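Right, budget thread, as promised to the three of you who asked. We've got to put in our kit request for next year's laundry folding work by December and I've been living in a spreadsheet.

What we need sorted: more hand-held grippers, spare fingers, and one proper arm to run it all on at the end. Clothes on beds, in ordinary bedrooms, is the whole job.
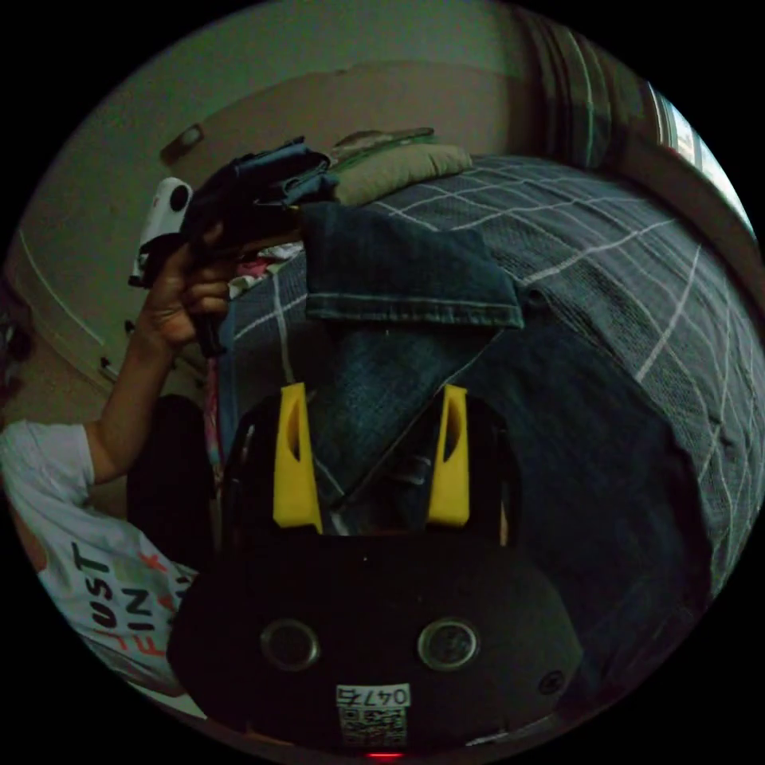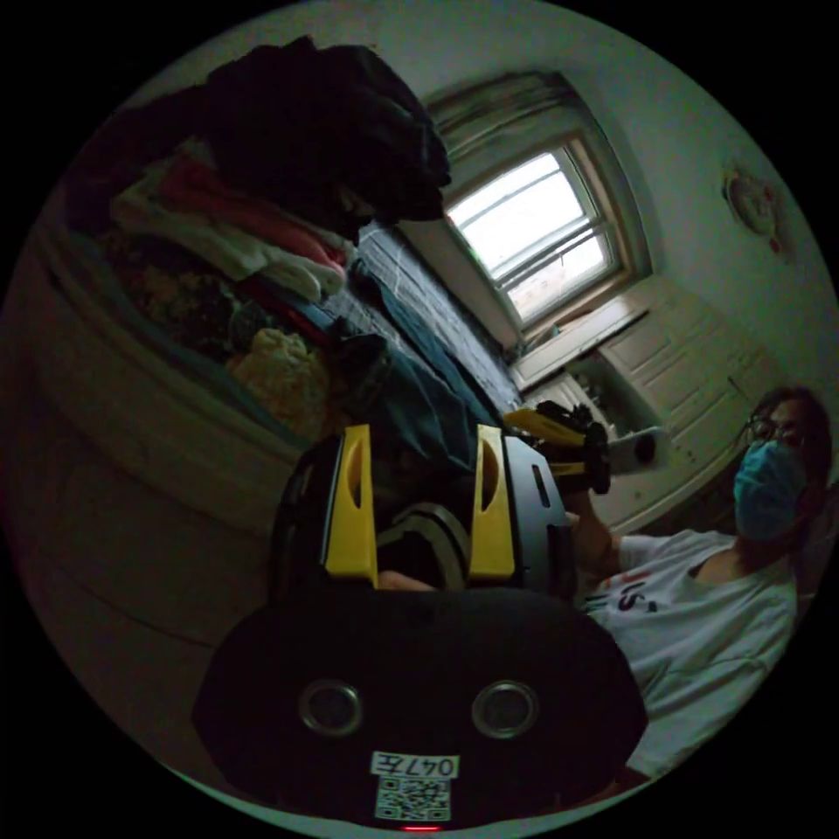
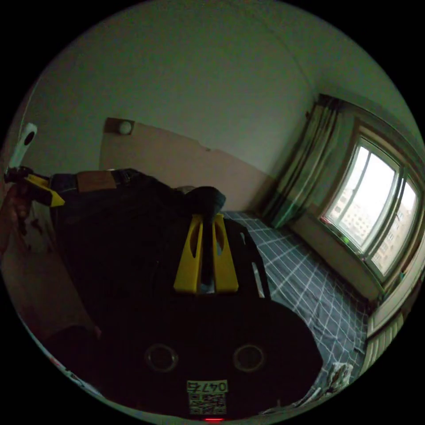 So, grippers first. Mitix want 529 a pair if we order now, fingers included, charger not included (why does everyone do this?). Trandard are cheaper on paper but you have to buy their mounting plates as well, and once I'd added those up there was hardly anything in it.

I'm leaning Mitix. Same fingers across the whole range, so if a set snaps on a Friday afternoon you can rob one off another unit and carry on.

And they do snap! Denim is a menace. Waistbands, rivets, thick hems, all of it. T-shirts I could fold all day and never think about spares. I've put in for 11 sets of fingers and Brock Dufour reckons I'm being mean. Brock also wanted a second arm, so I'm taking that with a pinch of salt.

The arm is the big one. Gkikas quoted us 3,435 for a refurbished one with a year's warranty. Grunesano have a newer model with a longer reach, but they won't give a price without a phone call, and I've had the phone call, and I still don't have a price.

Reach matters more than I'd thought when I started this. A double bed against a wall is a long way across if you're bolted to a trolley on one side. I got the tape measure out at home and the Gkikas one would just about manage the far pillow. Just about.

Things I forgot last year and have now written in capitals at the top of the sheet: DELIVERY. STORAGE CARDS. SPARE CABLES. A CASE THAT SHUTS.

Last year's case didn't shut. We used a luggage strap for months.

I've also stuck in about 400 for clothes. Charity shop bundles mostly, plus bedding in different patterns, because the same grey duvet over and over is no good to anyone. Finance queried it straight away. They'll wave through an arm but a bag of second-hand jumpers needs a form.

One thing I'd like opinions on - do we lease the arm instead? Gkikas will do it monthly, and it'd mean we could swap if the reach turns out to be too short. But the total over two years comes out well over the purchase price and you hand it back at the end.

If you've leased one, what happened when it broke? Did they send a loan unit or did you just sit there waiting?

Replies open, DMs too if you don't want to slag off a supplier in public. I'm ringing Grunesano again tomorrow.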